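Gallery: Teaching a Robot to Strip a PC

Consuelo Ocampo asked for a page she could send to people who want to know what we do all day, preferably with pictures and without the word "paradigm". I've managed both, and the second took more effort.

The project is called Lorkon. The name was the only one left on the list after everyone had crossed out the ones they hated. Its aim is modest to describe and maddening to do: a pair of robot arms should take a desktop computer apart and put bits of it back, having first been shown how by a person. The person doesn't touch the computer. They move a set of hand controls, the arms copy them, and everything gets recorded, including the sighs.

We have 1463 recordings so far. Yolotzin Cuevas went through all of them in October and kept 520. The rest were thrown out for dithering, which is our term for when the operator hovers over a part for half a minute wondering which way is left. Rigoberto Meléndez holds the dithering record and would like it known that the cable was in the way.

Drives are what we practise most. To you and me a drive caddy is a thing you pinch and pull. Through a gripper with two fingers and no sense of touch, it is more like getting a coin out of a sofa using somebody else's hands. Xóchitl Jaramillo is the best at it. Her advice to new operators is to breathe out before closing the fingers and to stop looking at the arm. Watch the part, she says, and the arm will turn up.

Baltazar Ventura learned the other way, by gripping the controls as if they might escape. His early recordings are still used in training. We show them to new people on the first morning, after coffee, and he has been very decent about it.

A note on the tower: it is second-hand, bought by Prurkedwood in a job lot of 23, and it has been opened so often that I doubt it remembers being shut.
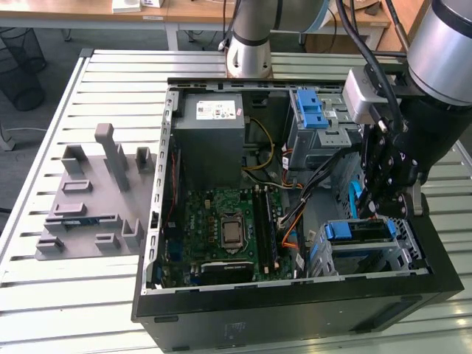
One gripper down by the upper drive cage and the cables, the second arm standing behind the case.

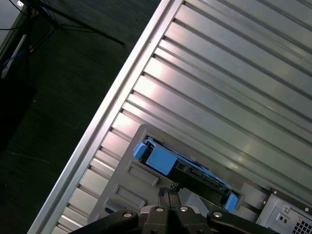 From the wrist: fingertips just under a blue-ended caddy, which sits at an angle in its opening. 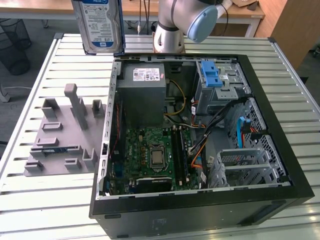 A 1 TB Western Digital drive upright over the open tower, with the grey fixture plate on the left.

The question I get most is why we don't simply write the movements down as a program. We did, for one tower. It worked beautifully until somebody nudged the table, at which point the arm spent the afternoon picking up air with great precision. A person at the controls sees that things have shifted and makes allowances without thinking, and it's the allowances we want the robot to learn. Tidy recordings are less use than you'd expect. Yolotzin now keeps a fair few where the operator misses, backs off and has another go, so long as they look as though they meant it.

A good operator can do 91 recordings in a day before their judgement goes. You can tell when it has gone, as they start apologising to the memory slots.

Next on the list is cables. Xóchitl has asked for a week's holiday first — Rigoberto has asked for two.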